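Tilasano Cup

The Tilasano Cup is a yearly knockout soccer competition for amateur and part-time clubs in the Tilasano valley. It is played every July over a little more than three weeks, and for the towns that take part it is easily the biggest sporting event of the summer. Any club from the valley league may enter, from sides with their own grandstand down to village teams that share a field with the local school.

Format

The cup is straight knockout, with a fresh draw after every round. There is no seeding, so the two strongest clubs can meet on the opening night, and they have! Ties are settled in a single match. If the score is level after 90 minutes the teams go directly to penalties, a rule that has given the competition some of its most thrilling evenings. The team drawn first plays at home, except in the semifinals and the final, which are all held at the McGrath Ground in Funberg.

Squads are limited to players registered with their club before the draw for the first round. Loan signings are allowed, but each club may field only 2 of them in any one match. The loan rule is argued over every spring and has survived every vote so far.

Clubs

Funberg Town is the most successful club in the history of the cup and plays in green and white hoops. Its great rival is Zodport Athletic, a harbor side known for quick, direct attacking and for traveling support that fills trains. Matches between the two are called the Ferry Derby, after the old crossing that linked the towns before the bridge was built. Smaller clubs have had wonderful runs too. Mill End Rovers reached the final with a team made up almost wholly of players under 21, and lost it only on the last penalty.

Grounds and attendance

The McGrath Ground has one covered stand with 310 seats and grassy banks on the other three sides. The stand is steep and close to the touchline, and the noise under its tin roof is terrific. Early rounds draw modest crowds, with 235 counted as a good gate at most village fields. The record for a first-round tie is 619, set at Zodport when the home side met Funberg Town on a warm evening and won by a single goal.

The trophy

The winners receive a two-handled silver cup, which they keep until the following summer. It is engraved on the base with the name of each winning club, and a second wooden plinth was added when the first ran out of room. By custom the captain carries it through the home town on the morning after the final, stopping at every school along the way, and children are allowed to hold it.

See also
Ferry Derby
McGrath Ground
Tilasano Valley League

Page last edited 19/10/2019
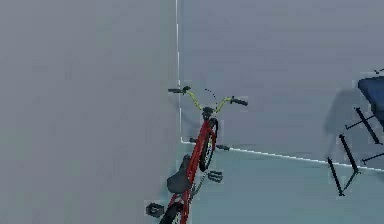
Red bicycle with black grips, computer rendering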